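Olby two-arm crayon cell: setup and upkeep
Data card and README, last edited 20/04/2022
Maintainer: Margit Juhász. Arm calibration: Rosaura Ospina.

Contents
The release holds 658 episodes of crayon sorting recorded on the Olby cell. Each episode has joint positions for both arms, gripper commands, and video from the fixed cameras. Video is stored at 30 frames per second.

Table
The work surface is a green mat with light wooden edging on the left and right, inside a black aluminum frame. The arms face each other across the mat. Baskets are plastic and are not fixed down.
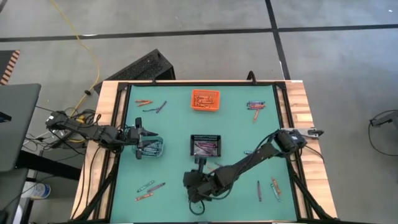 Before a session, home both arms and run check_home from the Clistora folder. If a joint reads off, do not correct it in software. Loosen the base clamp, reseat the arm against the wood, tighten and home again. Write the new offsets to arms.yaml and commit the file with your initials.

Cables
Leave enough slack for full reach. Check the wrist connector on each arm before you power up. A loose one shows up as dropped frames in the joint log, and episode 171 was removed for this.

Grippers
Wax builds up on the fingers. Wipe them with a dry cloth at the end of the day. Do not use solvent. Replace the finger pads when crayons start to slip during a lift. Both sets were last changed in December. 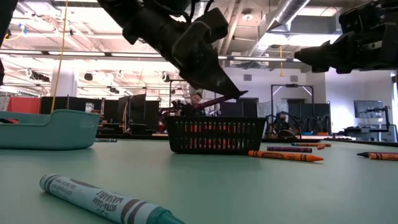 Gripper over the black mesh basket, with the second arm at upper right.

Known problems
The left and right clocks drift apart in long sessions. Restart the logger between batches.
Issue 3283 (gripper reports closed when it is open) is still open in the tracker.
Broken crayons are not labeled separately from whole ones.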